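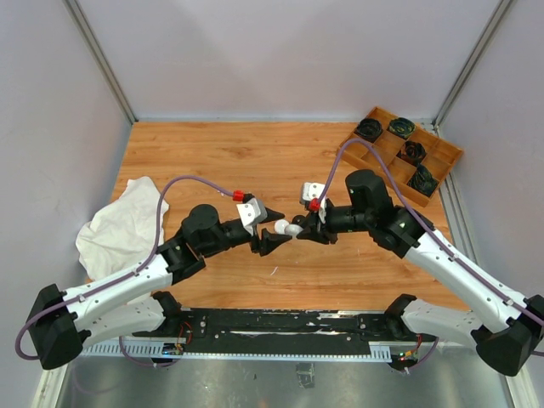 Earbuds and Their Cases: A Small Gallery of Things That Get Lost

I have never trusted wireless earbuds. My old wired pair cost next to nothing and survived three years in a coat pocket. Then Annunziata Leone talked me into a Keltby set last January, and I have spent a good part of the time since looking under furniture.

I kept the notes short. If you want a buying guide, the Goneo site has one with 347 comments under it, and you are welcome to read them all.

Small, white and rounded
White plastic is sold as the clean choice. Mine was clean for a week. The bulb shape is meant to suit every ear, a claim I would like to see tested on more ears. It does give you something to pinch, at least, and a white bud is easy enough to find on an orange-brown tabletop. Try it on a pale bedspread.

The open case
Glossy black, rounded, with a domed lid on a hinge. Whoever decided a thing you handle all day should be glossy has never wiped off a thumbprint. 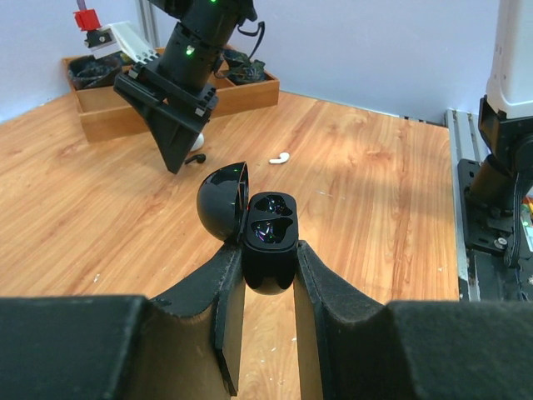

Two cradles, both empty, and each one an irregular shape, so the bud has to go in just so. My Keltby case works the same way and I still get it wrong in the dark. The listing promised up to 610 charges. I gave up keeping a tally very early on, as I expect they knew I would.

Strays
A white one on its side, curved like a short hook, and a black one with a short stem. Mixed colors on one table is how people end up with two lefts. Mwanaisha Kinyua keeps hers in a Dustine pouch and says it has cured her of losing them. I've seen her borrow a pair since.

The divided tray
Light brown wood, with dark crumpled stuff in the compartments. I own a tray very much like it. It was going to be for small electronics only, and it now holds a scarf.

Page put together November 2023. Corrections are welcome, sales pitches less so.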